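HOSP 345 - Food Service Operations
Unit 16: Linen, flatware and smallwares control

Reading for this unit: the Denau case packet, parts 1 and 2. Bring the blank par sheet to lab.

16.1 Par stock

Par is the quantity of an item that must be on hand at the start of service. For flatware, par is set from seat count, expected turns and the time a piece spends away from the table (bussing, soaking, washing, drying, sorting). For linen, par is set from the laundry cycle. An outside laundry with a two-day return needs at least three full sets: one in use, one at the laundry, one on the shelf. A fourth set is held when the house takes banquets.

Denau, the dining room in the case packet, has 23 tables and sends its linen out to Flosach. Work out its napkin par before reading the answer in part 2. 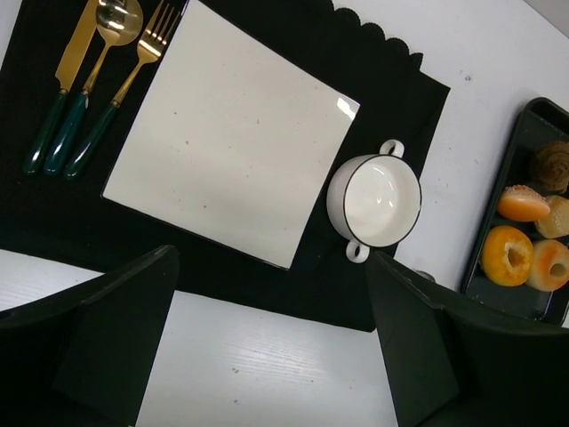 Setting standards are written per cover, and the inventory sheet follows them line by line. A cover sheet names each piece, its finish and its pattern. Finish matters for ordering: gold-colored pieces with green handles, such as the knife, spoon and fork on the black placemat, cannot be filled in from a plain stainless line when stock runs short, so a two-color pattern is carried at a higher reserve. Placemats are listed under linen if they are laundered and under smallwares if they are wiped down. Pick one and keep it for the whole year.

16.2 Counting

Count at close, after the last rack is out of the machine. Count by type, in stacks of ten, and record loose pieces separately. Teaspoons are counted first - they have the highest loss rate in most houses and the error is larger if the counter is tired. A shortage is the opening count plus purchases, minus the closing count, minus recorded discards. A piece thrown out without being written down will show up as theft.
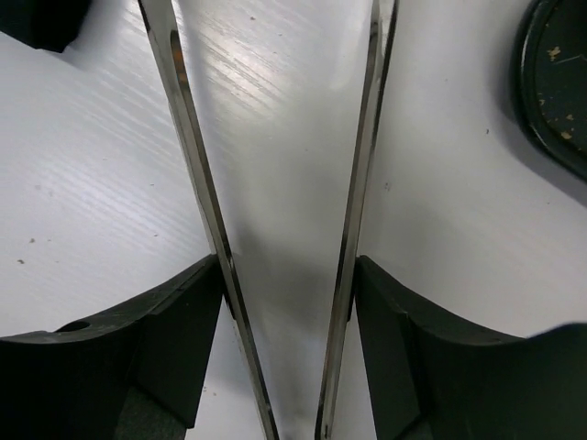 Author: Skader Hospitality Program, Food Service Section

16.3 Condition and discard

Metal smallwares are checked at each monthly count. Look at joints, slots and recesses first, where water sits after washing. Light surface spotting can be polished off. Pitting, flaking plate or bent working ends mean discard. Write the discard on form 1001 with item code, reason and initials.

Handles are checked separately from the metal. A gap where the handle meets the metal traps food and is a discard in every case, whatever the age of the piece.

16.4 Replacement cost

Use the current supplier price, not the price paid. The Kramer price list in the packet gives cost by the dozen; divide before entering. Monthly replacement cost over monthly covers gives cost per cover, and it is reported to three decimal places.

For lab: complete the par sheet for Denau, flatware and linen, using the May cover counts. Show the laundry cycle you assumed.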